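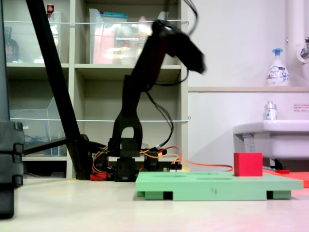 Quick one tonight, I have to be up at 6 and I still haven't eaten.

So the shoulder thing. People keep asking after my last post, where I wrote two lines about "an incident" and then went off about cable ties for six paragraphs. Sorry. I was annoyed.

What happened. Pick and place, the dullest job there is - block goes up, block goes down on the green board, arm goes home. It had been running the Winberg routine since lunch. No drama. Then on the way home the shoulder just let go. No error, no beep. The upper arm dropped out of the air and smacked into the floor next to the base, and half a second later it woke up again and tried to get to home at full speed from wherever it was lying.

My hand was on its way in to straighten the block. Missed me. Not by much. I had a bruise the next day but that was from hitting the shelf with my elbow when I jumped back.

Damage: one finger tip cracked, one bracket bent so slightly that I spent an evening thinking it wasn't. Block fine. It's foam, of course it's fine.

First theory was the servo. Everybody's first theory is the servo. Swapped it for the spare I bought in November, ran it 56 cycles, same thing. Drop, pause, wake up, lunge. At least this time I was standing back with my hands in my pockets.

Second theory was my code. I went through the whole log line by line, 700 lines of it, and it's boring reading. The command going out is right every time. The position coming back is right, then there's a gap of 600 milliseconds with nothing in it, then the position is suddenly very wrong. Which I should of looked at first, because a gap like that isn't a motor getting tired. That's a motor that isn't there.

So, power. The shoulder gets its supply through a little connector, and the cable to it has to bend every time the arm swings. Same spot, every cycle. I wiggled it with the arm parked and the servo light blinked off and on. Off and on. Wiggled it maybe ten more times because I couldn't believe I'd bought a new servo for that.

The pin had backed out of the housing. Still touching when the cable hung slack, not touching when it got pulled. Pushed it back in with a toothpick and crimped a new one the day after. Total cost of repair, close to nothing. Total cost of me being wrong, one servo and most of two weekends.

But the loose pin is not really the safety part. Pins come loose. What bugs me is the lunge. The Mokent driver I use keeps the last target while a joint is gone, and when the joint comes back it gets that target right away, full speed, like nothing happened. Great if you want your demo to keep going. Terrible if there are fingers around.

Things I changed:

Any joint silent for more than a few ticks, everything stops. It stays stopped until I type something. Annoying, and it has fired on me for no good reason twice already. Keeping it.

After any stop the target gets set to where the arm is now, not where it was going.

Speed is capped on the first move, always. Slow crawl to home, then normal.

Stop button. I had one. It was plugged in behind the shelf where I'd have to reach past the arm to hit it, don't write in about this. It's on my side now.

And no hands in while the loop is running, even for a crooked block. Let it fumble the block.
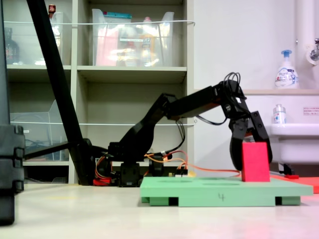 Arash Ghasemi wrote back the same night to say that stopping is only half of it, and that cutting power to the shoulder while it's up will drop the arm exactly the way the bad pin did. He wants a hold first, then a slow lower, then power off, and he thinks a spring on the shoulder would do more for me than any code. He also asked, a bit pointedly, what my stop button does.

It cuts the power. Yeah.

So that's next. Hold and lower I can do in software this week, I think, as long as the joint is still talking. If it's the joint itself that's gone then there's nothing to hold with and it has to be the spring. Or a bumper on the floor, which is ugly but I have foam left over. Anyone who has put a spring on an arm this size, tell me what you used, the ones I've found are all either for doors or for pens.

Also need to re-run the cable so the bend isnt at the connector. A bigger loop should do it. Ok, food.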